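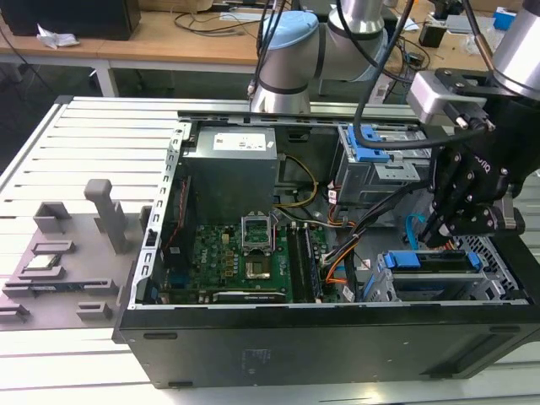 Zokuten covers drive work on desktop towers, 2000 records from two benches. Each tower is logged on its side with the side panel off. The field socket_state is "empty" where the CPU socket has its lever raised and no chip in it.

Cables
Power and SATA data leads are logged separately. Color goes in lead_color, e.g. blue for the data cable looping toward the drives.

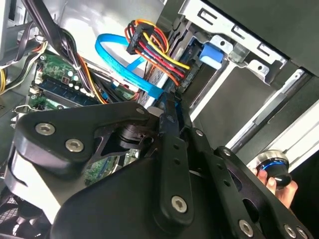
Drives
One record per drive, with its caddy.

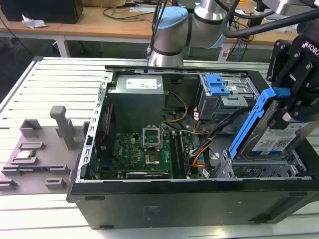

Endero

caddy_color is "blue" here. Capacity stays blank if the label is unclear.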